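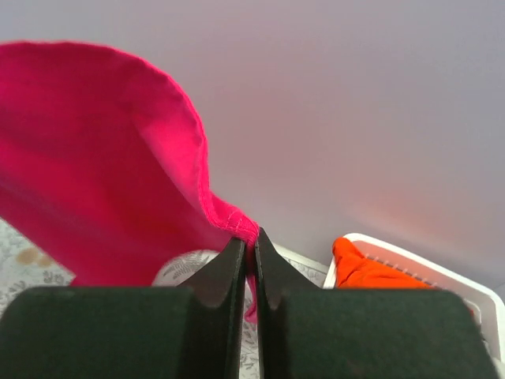

Progress report to the Nollberg Fund, second period
Prepared by Thoa Đặng, Hoten Clothing Repair Program
2023-07-15

The grant pays for free mending classes and a repair counter in the Hoten neighborhood. The counter opened in April in the rear half of the old Beteck shop and has kept its planned hours except for one week, when the water was shut off in the building.

We took in 176 garments during the period. Most needed hems, zippers or buttons. Children's school clothes made up a larger share than we expected, and we have moved some of the thread budget to knee patches and elastic.

Classes are led by Tirta Osman and Hiếu Lương. Seven people finished the beginner course. Two of them have asked to go on to machine sewing, which we can offer in the fall if the second machine is fixed by then. The part is on order. The evening class had weak attendance and we moved it to an earlier hour. It is too soon to say if the change helped.

Spending is on plan apart from two items. Rent went up by $30 a month under the new lease. We spent $300 on a steam iron and a full-size board, which were budgeted for the next period and bought early when the old iron failed. Hậu Phùng has the receipts and will send copies with the ledger.

Still open: the signed lease for your files, and the translated sign-up form. Diệp Quan is checking the Vietnamese text. We would also like your approval to carry unspent class supply money into the next period. A decision before the fall schedule is printed would let us set the number of class places.

Contact: Hoten Clothing Repair Program office | © 2023 | Back to top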